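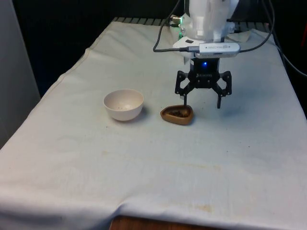
White ceramic bowl, deep, and brown dish with tan rim, on the white table cloth.

Plirkness Bowl and Dish Set
Maker: Irnenitz Tableware
Pieces per set: 2
Sold as: set only, or by the carton (16 sets)

The Plirkness set pairs one deep round bowl with one small side dish. It is intended for table service and counter prep where a dry ingredient is held in the dish and moved to the bowl in small amounts: ground coffee, seeds, cracked pepper, loose tea, coarse salt. The dish can also be used alone as a spoon rest or condiment dish.

Bowl
White ceramic, glazed inside and out. Round plan, deep wall, smooth rim with no lip or pour spout. The foot ring is ground flat after firing and left unglazed. Bowls stack, but the fit is close; place a paper or felt sheet between pieces in storage. The bowl is supplied without a lid, and the lids from the Oka series do not fit.

Dish
Brown body color with a glossy tan rim. The plan is a rounded triangle, shallow, with three soft corners. Any of the corners can be used to tip out dry contents. Liquids will run along the rim before they drop, so the dish is not recommended for oil or sauce that has to be poured. The rim glaze pools slightly during firing and the tan band varies in width from piece to piece. This is normal for the glaze and is not accepted as a fault.

Colors
Bowl: white only. Dish: brown with tan rim only. The gray dish listed in earlier price sheets was dropped in September and remaining stock has been sold.

Specifications
Bowl material: ceramic, clear gloss glaze over white
Dish material: ceramic, brown glaze, tan rim glaze
Working capacity, bowl: filled to one finger width below the rim
Dish fill: dry goods, level with the inner edge of the rim
Maximum warming temperature, both pieces: 110 degrees Celsius
Microwave: bowl yes, dish no
Dishwasher: both pieces, top rack
Open flame or stovetop: no
Broiler: no

Use with dry and granular goods
Fine dark material shows clearly on the white interior of the bowl. Grounds and small seeds cling to the glaze when there is any moisture on it, so dry the bowl fully before use. Specks left on the wall can be lifted with a dry pastry brush. Wiping with a damp cloth tends to smear coffee across the glaze, and a second wipe is then needed.

Keep the dish close to the bowl when transferring material. Spilled coffee and spice will mark a light cloth. Shake the cloth out first, then treat the marks; rubbing works the particles into the weave. Old yellow stains on cotton usually need an overnight soak in oxygen bleach, and some will not come out.

Cleaning
Wash in warm water with ordinary dish soap. Do not use steel wool on either piece. Gray lines inside the bowl are metal transfer from cutlery -- they are not scratches and can be removed with a mild paste cleaner. Tea and coffee film on the dish can be removed with baking soda and water. Do not put a warm dish into cold water.

Packing
Each set ships in a single corrugated box with a molded pulp insert. The dish sits inside the bowl with a paper wrap between them. Check both pieces on arrival and keep the insert if a return is likely.

Replacement pieces
Bowls and dishes can be bought singly by customers who already own a set. Dishes from different firings may not match exactly in rim color. For cafes and schools that need matched pieces, orders of 100 sets or more are drawn from one firing -- allow extra lead time.

Related items
Oka lidded bowl
Cho shallow plate, white
Cho spoon rest, brown

Trade orders and glaze questions: Rizwan Howlader, Irnenitz sales desk. Include the batch letter stamped inside the foot ring of the bowl.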